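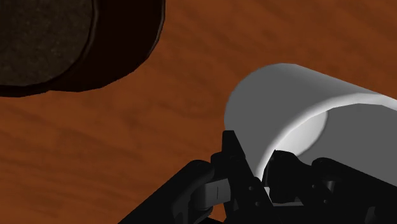 Simulierte Greifszene mit Zweifingergreifer am Rand eines liegenden weißen Zylinders

Premis ist eine Software zur Greifplanung für Roboterarme mit Zweifingergreifern. Sie schlägt zu einem Kamerabild mögliche Griffe vor, bewertet sie und übergibt den besten an die Bewegungssteuerung. Entwickelt wurde sie von Azadeh Safavi und Gitau Nyaga, die zuvor beide an der Simulationsumgebung Bomo gearbeitet hatten und von dort – das merkt man dem Programm bis heute an – eine gewisse Vorliebe für schlichte Tischszenen mitbrachten.

Arbeitsweise

Am Anfang steht die Wahrnehmung: Aus Farb- und Tiefenwerten schätzt Premis, wo ein Gegenstand aufliegt, wie er gedreht ist und ob er eine Öffnung besitzt. Gerade bei Bechern, Dosen und ähnlichen Hohlkörpern lohnt sich diese letzte Frage sehr, denn ein liegender Zylinder lässt sich von außen umfassen oder eben am Rand greifen, wobei ein Finger in die Öffnung hineinreicht und der andere außen anliegt. Für den Randgriff genügt eine kleine Öffnungsweite des Greifers, dafür muss die Lage der Kante recht genau bekannt sein.

Anschließend prüft der Planer jeden Vorschlag auf Kollisionen mit der Tischfläche und mit benachbarten Gegenständen. Übrig bleiben höchstens 6 Kandidaten, die nach Stabilität und Erreichbarkeit geordnet werden. Verdeckt der Greifer kurz vor dem Kontakt einen großen Teil des Bildes, so rechnet die Steuerung mit der zuletzt geschätzten Lage weiter.

Szenensammlung

Zum Programm gehört die Sammlung Tripathi mit 2664 simulierten Szenen, von denen 185 liegende Hohlkörper enthalten. Zusammengestellt hat sie Mpho Pretorius, der auch die bewusst einfach gehaltenen Oberflächen der Modelle verantwortet.

Verbreitung

Genutzt wird Premis vor allem in der Lehre und in kleineren Laboren. Version 2 erschien in einem Juni und brachte eine Schnittstelle zum Ablaufeditor Dredance mit, die Bijan Soltani seither mit viel Geduld pflegt.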